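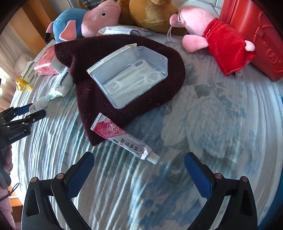
Figure 3. Knit beanie, lidded plastic box and ointment tube on a quilted bed.

4. Album sequencing and listener drop-off

4.1 Material

The listening records used in this section come from Hilano, a subscription music service that keeps a log of each track started, the second at which it was left, and whether the listener moved on by hand or let it run. Hilano gave us the logs for 60 guitar-pop and singer-songwriter albums released over a single year. We kept only sessions in which the first track of an album was played from the beginning and shuffle was off. This left 1,046 sessions from 606 listeners. A session ends when the listener starts something from outside the album or when the app is silent for half an hour.

Albums with fewer than nine tracks were left out, as were deluxe editions, live sets and compilations. Where a record came out in two running orders (the vinyl order differed from the digital order in four cases) we used the digital one. Spoken introductions shorter than 40 seconds were joined to the track that follows them.

4.2 Coding of tracks

Each track was given a tempo, a key, a length and a label for its place in the record: opener, early, middle, late or closer. Tempo and key were first estimated with Mendader and then checked by ear. Akinyi Athumani and a second coder listened separately to all tracks and marked each as a single, a non-single or a late single, the last meaning that it was issued after the album. They also marked whether the lead vocal enters in the first 15 seconds. Disagreements were settled by listening again together. Most concerned tempo, where a slow song with a busy drum part could be heard at either of two speeds.

We did not code lyrics. Earlier work on ballads by Makori used a five-point scale for lyrical mood, but we could not get our two coders to agree on the middle of that scale in the pilot and dropped it.

4.3 Results

Listeners leave early. The largest single loss comes during the second track, and a smaller one follows at track four. After track six the curve is nearly flat until the last two songs, where it dips again. This shape holds for established acts and for debut records, though the first drop is steeper for debuts.

The position of the lead single matters less than we expected. Albums that open with it keep slightly more of their audience through track two but lose it again by track four, and by the middle of the record the two groups cannot be told apart. Placing a second single at track five or six has a clearer effect. In albums sequenced this way, listeners who reached track four were more likely to reach the closer.

Tempo change between neighboring songs was a poor guide. A slow song after two fast ones was left no more often than a third fast song. Vocal entry did make a difference: tracks in which the singer comes in late were skipped more often in the early part of the album, and no more often than others in the late part. Long closers, those over six minutes, were finished by most of the people who started them.

4.4 Comparison with the producers' accounts

Meirion Bellis, who has produced nine of the albums in the set, was interviewed in July along with three other producers. All four said that the running order was settled late, often in the last days of mixing, and that the artist usually had the final word. Bellis described building the order from the closer backward: "I want to know where we finish. The singles can go anywhere in the first half and the label will be happy." Two of the others worked from side one and side two even when no vinyl pressing was planned. They put a strong song at the start of the second side, which on a typical twelve-track record is track seven. Our logs show no gain at that point beyond the general flattening of the curve.

4.5 Limits

Sessions played through from the first track are a small part of all listening on Hilano, and the people who make them are probably more patient than most. The logs also do not show whether anyone was in the room. A second service, Droko, declined to share data at the session level, so we cannot say whether the early drop depends on the layout of the Hilano player, which displays only the next two titles.

100 shares
7 comments
Search this journal Enter keywords, author or title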